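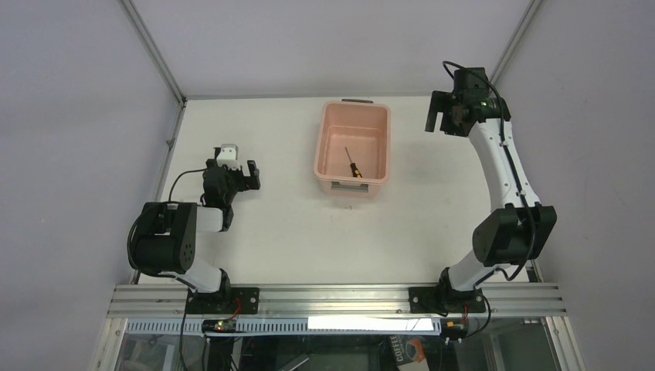 One bin, one screwdriver

December 31, 2021

I have been meaning to write this since November, when I finally gave up on the drawer. If you have been reading along for a while you will remember the drawer. It was the second one down in the kitchen, left of the stove, and it held birthday candles, takeout menus, a tape measure that no longer rolled itself back in, and every tool I owned that was smaller than a hammer. You opened it by pulling hard and then sliding your hand in flat to push down whatever had stood up inside. I did that for years and thought of it as normal.

What changed was a cabinet hinge. The door over the sink in the Pundcombe house had dropped at one corner, and it needed two turns of a screw, maybe less. I went looking for a screwdriver and came away with a potato masher (no idea), a key to a bicycle lock we no longer have, and a cut on my thumb from the edge of a foil box. The screwdriver was in the garden shed, standing in a flowerpot. I fixed the hinge with it, and then I sat down at the kitchen table with a cup of tea and a bandage and thought, well, enough.

So the rule now is one bin and one screwdriver, and I want to tell you how I got there, because I tried some sillier things first.

My first idea was a proper toolbox, the kind with the trays that rise up like bleachers when you open the lid. I borrowed one from my sister-in-law, who is a generous person and also, I suspect, glad to be rid of it. It was wonderful for a week. I sorted everything. I put picture hooks in one little square and wall anchors in the next, and I felt like a woman who owned a boat. But it was heavy, and it lived at the bottom of the hall closet behind the vacuum cleaner, and by the second week I was leaving things on top of it and shutting the closet door quickly.

Then I tried hanging things on the wall. I won't go into it. There are 3 holes behind the calendar and I would like them to stay behind the calendar.

It was Maarja Krūmiņa who got me onto bins. She used to live next door to us in Sosthorpe and she has the tidiest laundry room I have ever stood in. I asked her once what her secret was, hoping for a product, and she told me she buys tubs too shallow to pile things in. I have thought about that more than most advice I've been given. A deep box invites you to drop things into it and walk away. With a shallow one you see the whole bottom at a glance, and if something is in there that shouldn't be, it just about waves at you.

Pink plastic is my favorite for this, and I know it won't be everybody's. My husband asked if it came in gray. But a pink tub gets noticed on a shelf, and it gets noticed on the floor before you step in it, and I have never once mistaken it for the recycling. Rounded corners are good too, if you can find them. Crumbs and sawdust collect in a square corner and you end up chasing them with a cotton swab, whereas a rounded one wipes out with a damp cloth in one go. Sides that flare a little give your knuckles some room when you reach in.

As for the screwdriver, get one with a handle you can spot. Yellow and black is perfect. I had a clear one for years, the see-through amber kind my father liked, and I lost it constantly, on wood floors, on gravel, once in a bowl of onions. The yellow and black sort shows up against nearly anything. And lay it in the bin on the diagonal! A long tool put in straight wants to roll to the side and tuck itself against the wall of the tub, and then you're picking at it with your fingernails. Set corner to corner it stays put better, and your hand goes right to the handle.

You'll notice I keep saying screwdriver, singular. I owned a great many. When I emptied the drawer, the shed and the glove compartment onto an old sheet, I found that most of them were either too small for anything but eyeglasses or had tips worn so smooth they just skated around in the screw. I kept the good one for the bin. A couple of others went back to the shed, where they can open paint cans in peace, and the rest I took to the swap table in Codow, along with the potato masher. If you need a different tip twice a year, you can walk to the shed twice a year.

I'll admit I went back and forth about whether the bin should hold more. Surely a pencil, I thought. Surely the tape measure. I put both in, and by the weekend there was a battery in there, then a hair clip, then a receipt from Zoëga for some shelf liner I'd been pretending I didn't buy. The tape measure has its own hook now, inside the pantry door, and the pencil went back to the jar by the phone where it was perfectly happy before.

The last thing is where to keep it, and I'd say somewhere you can reach without moving anything else first. Ours is on the low shelf by the back door. When there's a job to do, the whole bin comes along and sits at the back of the table, out of elbow range, and the screws I take out go into it so they don't wander off across the floor. Keep the tabletop clear besides that. I used to work around the fruit bowl and the mail, and I lost a good brass screw in the mail that I believe is now at the electric company.

The hinge is holding, by the way. The old drawer has dish towels in it, folded, and it opens with one finger. I still put my hand in flat to push something down, out of habit, and there's only ever a towel.

Next up is the hall closet, once I've returned the toolbox.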